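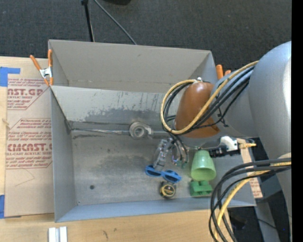

Metal bin on the light wood top, dark carpet behind.

Gray marks on light wood table from metal bins — how to remove and prevent?

flatgrain53
I have several worktables with light wooden tops, bought secondhand from a Wudano showroom clearance. We keep large metal bins on them. Wherever a bin gets dragged instead of lifted, it leaves gray streaks in the finish. A loaded bin weighs 40 pounds, so dragging is going to happen.

The streaks don't come off with dish soap and water. Rubbing alcohol lightened one of them but also dulled the surface next to it. I don't know what the finish is. It is low sheen and slightly yellow. Water beads on it for a few minutes, then starts to soak in at the seams.

Two things I would like to know:
1. Is this metal sitting on top of the finish, or is the finish scratched?
2. Can I protect the tops without covering them completely? A full rubber mat is out, as we need the bare surface for layout.

workbench_lurker
Just sand it.

Posted from mobile

quietlathe
Start with a fingernail test. Run a nail across the streak at a right angle. If it catches, the finish is cut. If it slides over, you most likely have metal transfer, the same thing that leaves gray lines on dinner plates. Transfer can be removed without sanding through anything.

Order of attempts, mildest first, all on a test spot near the back edge:

White vinyl eraser, dry. This takes off more than people expect.
Mineral spirits on a cotton rag, then wipe dry.
3000 grit foam pad with a drop of mineral oil, light pressure, with the grain. Stop when the gray is gone. The sheen will change a little.

Leave the alcohol alone. If it dulled the surface, the finish may be shellac or a thin lacquer, and alcohol softens or dissolves shellac. Put one drop in a hidden spot and wait two minutes. Sticky means shellac is likely. No change points to varnish or polyurethane, and the dull patch you got may have been old wax coming off.

For prevention, treat the bins and leave the tables alone. Turn one over and feel along the bottom edges for burrs. File them flat. Then stick felt or UHMW polyethylene tape along the contact edges. Felt is quieter but it collects grit, and grit scratches worse than the metal did. I use the tape and replace it every October.

rvh755
Agree with the tape. Clean the metal with degreaser first or it peels within a week. Round the corners of each strip with scissors.

I disagree on mineral oil if you plan to recoat. It gets into the open seams and the new finish won't bond there. Use the foam pad with soapy water instead and dry it right away. If you do recoat, Trandberg satin held up for us under steel trays, though it took longer to cure than the can said.

flatgrain53
Nail slides over all but two of them. The eraser took out the lighter streaks. Alcohol drop test was not sticky. Ordering the tape.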